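Right, a few of you asked what I've been up to all November, so have a thread. Short version: I've been teaching a robot arm to move plastic fruit, and I have opinions now.

The job sounds daft. Get a toy strawberry off the plate, put it on the chopping board, go home. I've done it by remote control 64 times so far and the target is 100, so don't ask me to come out before then.

There are two ways we do it. One is you grab the arm itself and walk it through the move (lovely, a bit like teaching someone to waltz). The other is you sit at the side with a small copy of the arm and the big one does whatever your hand does. I'm on the second one!

First thing I learned: it copies EVERYTHING. Róisín Tierney sat in for 10 goes and she has this tiny pause before she picks anything up, like she's asking permission. The trained version picked up the pause as well. It's very polite now. 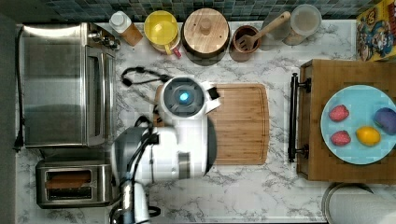 Arm over the chopping board, fruit on the blue plate. The lemon is my nemesis.

Why the lemon? It rolls. You come down a hair off centre and away it goes round the plate, and then you've got to decide if you chase it or bin the go and start again. I used to bin them. Deirdre Foley told me to keep a few of the chases in, so it sees what getting out of a mess looks like. Annoyingly she was right.

Second thing: go slower than you think. My first 18 were all far too quick because I was showing off, and played back they looked like someone swatting a wasp. All redone.

Third: move the plate between goes. Only a bit, a few centimetres and a turn. I left it in one spot for a whole afternoon and what I'd taught it was "go to this exact bit of worktop and close your hand", fruit or no fruit. Gutted.

Someone asked if it gets boring. Yes, from two o'clock till tea. Then you get five clean ones in a row and you're telling the bus driver about it.

Plum tomorrow. Wish me luck x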